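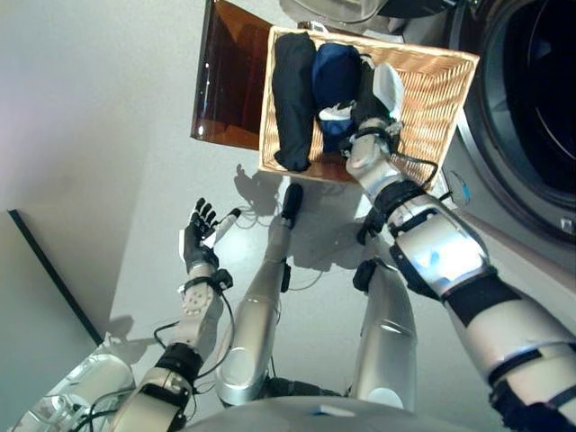 The **Endormont wrist fault** was a recurring loss of grip in Larnix humanoid robots working on laundry at the Endormont test home. It became a favorite case among people who love a good hardware mystery! On these machines, thin black cables loop outside the arm near the wrist, and a long reach into a basket can pull them tight. In the fault, one hand stopped reporting finger position and held its last pose until power was cut.

## Discovery

The first stop was logged on Thursday, June 21, 2018, after 2,535 grasps. Software was blamed at first. A bench test at Lodance then bent one wrist through 700 cycles and brought the same error back, a wonderfully clear result. The cause was a cracked conductor inside the cable jacket.

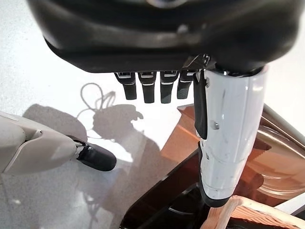

*Fingers and white-shelled thumb of a robotic hand, with metal joint parts exposed at the thumb's base.*

## Repair

The Abou Jaoude clip, a small strain relief, adds 5 mm of slack at the wrist. Software now also opens the hand if finger data is missing for 60 milliseconds. Older arms received both changes the following January.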